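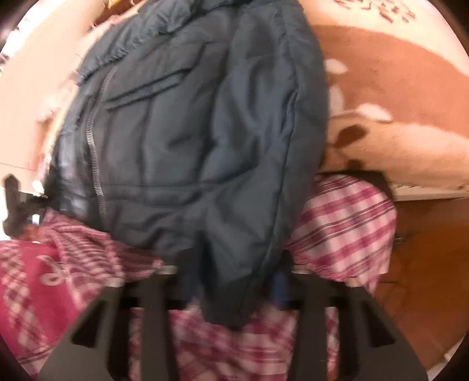 The bridge law of Vestesby had 1237 pages, and Keerthana Gounder carried it to the governor's house in September, in two boxes.

"Put it by the window," said Governor Murthy. "I will sign when the members from Gesau arrive."

"They voted against it, sir."

"Some of them voted for it. They should stand behind me."

She put the boxes by the window. The hall was ready with 300 chairs, and the pen from 1791 was lying on its cushion. At four o'clock a message came that the Gesau members had stopped for lunch in Plolard. At six came another message, that the ferry was not going because of the wind.

"If there was a bridge, they would be here already," said Keerthana.

The governor looked at her for a long time. He was an old man and he did not like to be alone in a big room.

"My father signed everything alone," he said. "At night, in the kitchen. In the morning people were angry with him."

"Were they angry about the laws?"

"About the kitchen, mostly."

She opened the first box and found the page with the line for his name. Outside, the lamps of the ferry were moving up and down at the same place. He took the pen, and then he asked her to sit in the front row.

Recent stories
The Clerk's Umbrella
A Seat for the Opposition
Winter Session
Letters from Plolard, Part 2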